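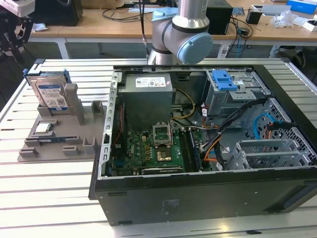 Weltora Bilis kit: desktop teardown on a single-arm cell

Speaker notes, Monday session, afternoon slot. Talk time 20 minutes, questions after.

Opening

Start with scope. The Bilis kit is an add-on for a collaborative arm you already own. It does not include the arm. Weltora sells it as a package for taking serviceable parts out of desktop towers: memory, CPU, 3.5-inch drives in tool-free caddies. Side panel off and CPU cooler off are assumed to be done by a person before the case reaches the table. Say this early. At the Türkmen session half the questions were about side panels.

We have had the kit on evaluation at Parnia since April. We paid the normal evaluation fee and Weltora has not seen these notes.

What is in the box

- Gripper and wrist camera
- Parts fixture, gray plastic, with a location for each part type
- Software license, one cell
- Printed setup guide, which is short and mostly correct

Not in the box: table, case clamps, cabling between the controller and the camera. Budget for the cabling. We lost a day to a connector that the parts list gives under two different names.

Pause here. Ask how many in the room already run an arm. If it is most of them, skip the mounting part and go straight to the fixture.

Fixture

The fixture matters more than the gripper in my view. Every pick ends in a place, and the place is where our early cycles stopped. The CPU location is a square holder with raised corners. Tolerance on a tilted chip is small. Memory goes in a long slot, and the slot will take a module either way around, so orientation has to be settled before the arm gets there.
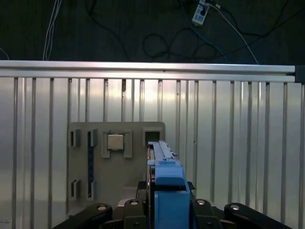 Calibration is done against the fixture as well. The routine takes 5 minutes if the fixture has not moved. If it has moved, the routine still finishes and reports a pass, and the first place is off. We raised this with Weltora and were told to bolt the fixture down. We bolted it down. The drift went away, but the false pass is still in the software and I would want it fixed before buying a second license.

Lighting: bare metal throws reflections into the wrist camera. Bright ribbed panels and aluminum rail are the worst offenders. Turning down the exposure by hand helped. The automatic setting did not.

Results

We ran almost 280 part removals over the evaluation. Keep this section flat, give the observations and move on.

Memory is the strong case. Latches open, module lifts straight out, few retries. The CPU works when the bracket is already open. With the bracket closed, the kit can open it on the socket types in Weltora's list, and stops and asks for help on anything else. I count the stop as correct behavior.

Drives are the weak case. The caddy release is easy to find by color. The data and power connectors behind it are the trouble - they sit close to the cage, the wires fall wherever the last builder left them, and the gripper needs room to work. Expect a person to unplug the drive first on older cases. The brochure says otherwise.

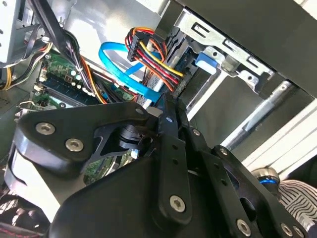
Gripper inside the open case, near the drive cage and its wiring.

Point out the wiring before talking about reach. Case layout decides the approach angle, and the planner picks badly when a cable bundle crosses the direct path. We ended up saving 2 approach angles per case model and choosing by hand. This took longer to set up than the rest of the cell.

Cost and fit

Do not quote the price from the stage, it varies by region. Tell them to ask for the license renewal figure in writing.

Good fit: batches of the same case model, a technician within reach, memory and CPU recovery as the main goal. Poor fit: mixed pallets, drive recovery first, no floor space for a fixed table.

If time is short, drop the lighting remarks and keep the calibration problem.

Likely questions

Can the gripper be bought alone? Yes, without the software.
Does it do laptops? No.
Would we renew? For the memory line, yes. The drive line stays manual for now.

Shares 20 | Comments 5

Related
Fixture design for small-part recovery: session notes
Wrist camera exposure on reflective work surfaces
Türkmen session: questions and replies
Parnia bench log, memory removal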